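Why Does a Ball Roll to the Corner?

Do you keep your balls in a big plastic bin? Many children do. A ball is a difficult thing to put away. You set it on a shelf, you turn around, and it is already under the bed. A book does not do this.

The reason is the shape. A book lies on a flat side, and the whole side touches the shelf. A ball has no flat side. It touches the floor only at one very small spot, so even a small push is enough to start it rolling. If the floor leans a little bit, the ball will find out before you do.

A bin has walls, and the walls stop the ball. When the ball meets one wall, it can still roll along it. When it comes to a corner, two walls hold it at the same time, and there it likes to rest. A deep bin is better than a low one, for a ball that bounces can jump over a low wall.

Color can help you too. A white ball is easy to find in a blue bin. Look also at how the color of the plastic comes a little onto the ball. Light hits the blue walls, bounces away from them, and some of this blue light lands on the white.
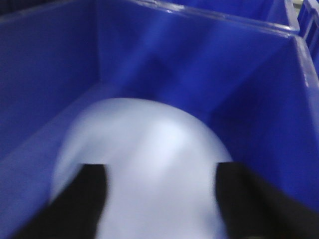
Lachlan Mowat wrote to us that in his house in Brultstead the balls always go in first and the blocks after, and then every ball is at the bottom when he wants it. We think he should try the other order. Put the small heavy things in first and the big light ball on top.

You can make a test at home. Take 2 bins, one deep and one low. Drop the same ball into each of them from the height of your knee. Does it stay inside? Now drop it from the height of your shoulder. Write down what happened, and ask somebody at home to guess before you show the paper.

Contact Mindier Children's Pages | © Mindier | Back to top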